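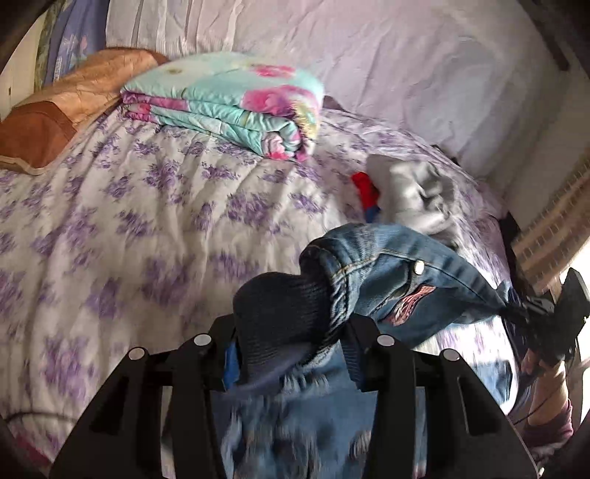 Sallero Denim-Waschmittel, flüssig, 2000 ml

Drucken | Per E-Mail senden

Artikelnummer 2164
Hersteller: Parine
Inhalt: 2000 ml, reicht je nach Wasserhärte und Verschmutzung für 60 Anwendungen in der Maschine
Duft: keiner

Sallero ist ein flüssiges Waschmittel für Jeans, Jeansjacken und andere Kleidung aus indigogefärbter Baumwolle. Es enthält weder Bleichmittel noch optische Aufheller. Optische Aufheller lassen weiße Wäsche weißer wirken, auf blauem Denim legen sie sich als grauer Schleier auf das Gewebe und nehmen dem Indigo die Tiefe. Wer seine Hosen bisher mit Vollwaschmittel gewaschen hat, sieht den Unterschied meist nicht nach der ersten Wäsche, sondern nach mehreren.

Das Mittel ist für Wassertemperaturen von kalt bis 30 Grad eingestellt. Bei höheren Temperaturen verliert es seine Wirkung nicht, die Farbe des Stoffs leidet dann aber auch mit dem besten Waschmittel. Jeans mit Elasthananteil sollten grundsätzlich nicht wärmer gewaschen werden, die elastischen Fasern werden sonst mit der Zeit brüchig und die Hose beult an den Knien aus.

Dosierung

Eine Verschlusskappe für eine halb volle Trommel, bei hartem Wasser anderthalb. Für die Handwäsche genügt ein kleiner Schuss auf ein Waschbecken Wasser. Mehr Mittel macht die Hose nicht sauberer, es bleibt nur mehr im Stoff zurück. Wenn Jeans nach dem Trocknen steif sind und sich stumpf anfühlen, ist häufig Überdosierung die Ursache. Dann einmal ohne Waschmittel durchspülen.

Anwendung in der Maschine

Taschen leeren, Knöpfe und Reißverschluss schließen, die Hose auf links drehen. Aufgekrempelte Säume ausrollen und ausbürsten, dort sammelt sich Sand. Trommel höchstens halb füllen. Schwerer Denim nimmt viel Wasser auf und reibt bei voller Trommel an sich selbst, so entstehen die hellen Striche, die sich später nicht mehr entfernen lassen. Schonprogramm oder Feinwäsche wählen, niedrig schleudern. Dunkle und neue Jeans die ersten Male allein waschen, sie geben noch überschüssige Farbe ab.

Anwendung von Hand

Lauwarmes Wasser einlaufen lassen, Sallero zugeben und verrühren, Hose auf links hineinlegen und untertauchen. Eine halbe Stunde liegen lassen, zwischendurch einmal wenden. Nicht rubbeln und nicht wringen. Danach spülen, bis das Wasser keinen Schaum mehr zeigt; eine leichte Blaufärbung ist bei rohem Denim normal. Zum Entwässern die Hose in ein altes Handtuch rollen und drücken.

Stoffe mit Rissen und ausgefransten Stellen

Jeans im Destroyed-Look und Hosen, die durch Tragen dünn geworden sind, kommen in ein Wäschenetz. Die weißen Querfäden an offenen Stellen verhaken sich leicht mit Haken, Knöpfen und Reißverschlüssen anderer Kleidungsstücke und reißen dann ganz durch. Lose Fäden vor dem Waschen abschneiden, nicht abziehen.

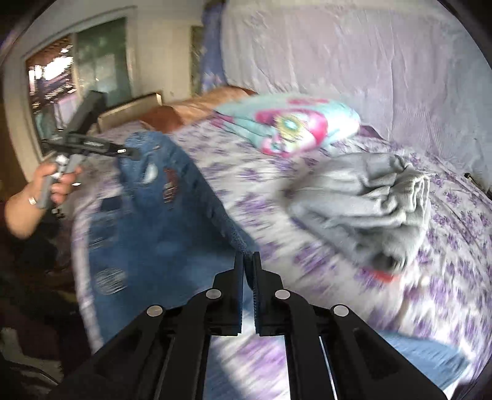 Wenn ein Riss nicht größer werden soll, kann man ihn vor der Wäsche von links mit ein paar Stichen sichern oder einen Flicken aus leichtem Baumwollstoff dahinternähen. Bügelflicken halten auf schwerem Denim nach unserer Erfahrung schlecht, besonders am Knie. Gestickte Aufnäher und Stickereien vertragen Sallero, rote Stickgarne sollten aber vor der ersten Wäsche an einer feuchten weißen Ecke Stoff auf Farbechtheit geprüft werden.

Trocknen

Hängend am Bund oder an den Säumen, auf links und nicht in der prallen Sonne. Den Trockner empfehlen wir nicht. Er verkürzt die Hose in der Länge und setzt dem Elasthan zu. Ist es einmal nicht anders möglich, dann kalt lüften und die Hose noch leicht feucht herausnehmen — die Beine in Längsrichtung glatt ziehen und über einer Stange fertig trocknen lassen.

Wie oft waschen?

Jeans brauchen weniger Wäschen, als die meisten ihnen geben. Gerüche gehen über Nacht am offenen Fenster oft von selbst weg, kleine Flecken lassen sich mit einem feuchten Tuch und einem Tropfen Sallero einzeln behandeln. Bei Fett- und Ölflecken das Mittel unverdünnt auftragen, zehn Minuten einwirken lassen und dann normal waschen. Stark verschmutzte Arbeitshosen sind ein anderer Fall, sie gehören nach jedem Einsatz in die Maschine. Für sie führen wir das Waschmittel Tollside, das auch bei 60 Grad verwendet werden kann.

Nicht geeignet für

Wolle, Seide, Leder und Lederimitat. Bei Jeans mit Lederetikett am Bund das Etikett bei der Handwäsche möglichst aus dem Wasser halten, in der Maschine wird es mit der Zeit hart. Beschichteten Denim nach Pflegeetikett behandeln.

Lagerung und Sicherheit

Verschlossen und frostfrei lagern. Nach Frost kann sich das Mittel trüben, es lässt sich nach dem Auftauen und Schütteln weiter verwenden. Für Kinder unzugänglich aufbewahren. Bei Augenkontakt gründlich mit Wasser ausspülen. Das Sicherheitsdatenblatt schicken wir auf Anfrage zu.

Lieferung

Einzelflasche oder Karton mit 2 Flaschen. Der Nachfüllbeutel ist ab Juni wieder lieferbar. Wäschenetze der Marke Czarnecka finden Sie unter Zubehör, die große Ausführung fasst eine schwere Herrenjeans.

Fragen zur Anwendung beantwortet Bogdan Czerwiński, Bestellungen für Wäschereien und Änderungsschneidereien nimmt Igor Chmielewska entgegen.

Drucken | Per E-Mail senden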